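Canteen staff move to new shifts as arm takes on the shelf work

Kitchen staff at the Muli works canteen in Preltwood will start 40 minutes later from December, after the caterer Vumbridge decided to hand part of the early preparation to a robotic arm.

The arm will put out and fetch rolls, jars and bowls before the breakfast rush. The canteen serves 583 people across two sittings, and until now the first cooks have come in at 5am to get the counters ready.

Faraji Massawe, who runs the kitchen, said no jobs would go, but two posts would change. One early cook moves to the lunch sitting, and another will be trained to set up the arm and stop it when something goes wrong.

"People are pleased about the later start," he said. "They are less pleased about losing the early allowance, and we are still talking about that."

Staff were told on Tuesday that the allowance would be paid in full for the first 20 shifts. The union has asked for 100.

The arm's routines were worked out in a simulated kitchen by Viltutano, which is supplying the system. Cooks were asked to comment on the order of tasks, and the reach to the shelf was changed after they said it got in the way of the hob – a complaint Mr Massawe said he had expected.
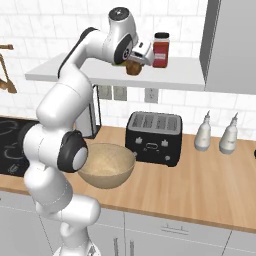
The arm holds a small brown item at the shelf in a computer simulation.

Talks on the allowance continue next week. Cooking and serving will still be done by staff.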